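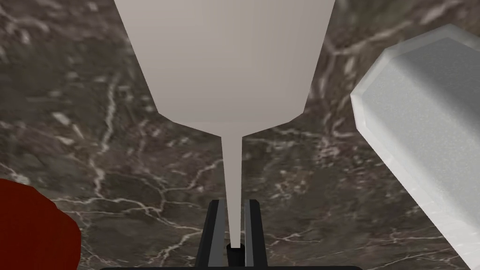 **Minutes no. 30**

Review of Pokska kitchen simulation kit (Dumon), trial licence. October 7, 2024, Rilmont office, small room. Started late, projector again.

**1. Last minutes**
Agreed. One correction, the Alipour quote was per seat, not per site.

**2. Wrist view**
- Funnel-shaped thing over the marble, spout down between the two fingers. Lines up well.
- Marble veining liked. Blurred in places, upper left worst. Ask Dumon if thats a texture setting.
- Facets show on the wide part of the funnel. Fine for our use, not for the brochure.

**3. Robot's own view, both arms**

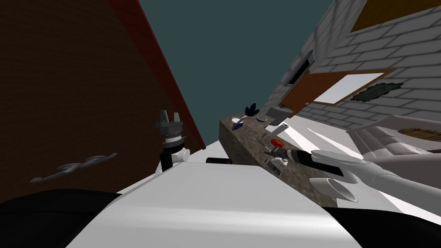 *Minutes taken by the Rilmont trials desk*

- Right gripper reaching to the red round object, thin blade lying right beside it. Want a clearance warning here, kit has none that we could find.
- View is steeply tilted. Long discussion. Is there a level option in the viewer? Manual silent.
- White body fills a lot of the bottom. Can it be hidden? To ask.

**4. Cost**
Pokska 385 per seat per month, 2 seats minimum. Alipour cheaper but no two-arm kitchen. Support hours capped at 80 a year, training comes out of that too. Not popular.
Trial runs out in January, no extention offered yet.

**5. Left arm**
Raised in front of the brown door while the right works low over the counter. Query wether door contact is logged. Dumon to confirm in writing.

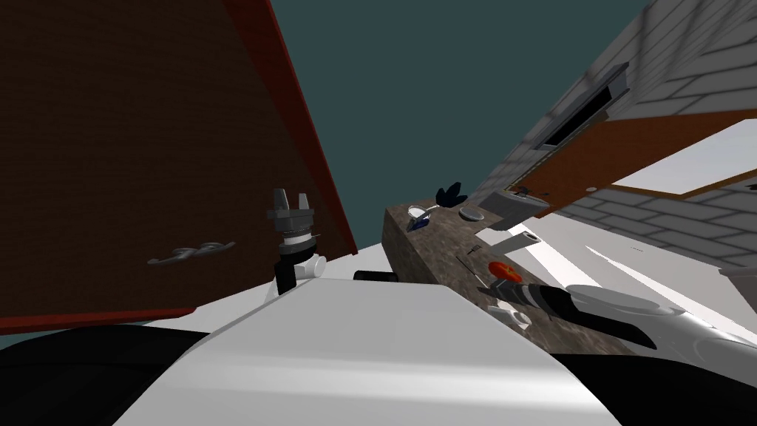

**6. Actions**
- Trials desk: send Dumon the list from items 2, 3 and 5
- Purchasing: ask for training outside the support cap
- Purchasing: get Alipour to requote
- Decision on seats held over to next meeting

Closed 4.20, room needed.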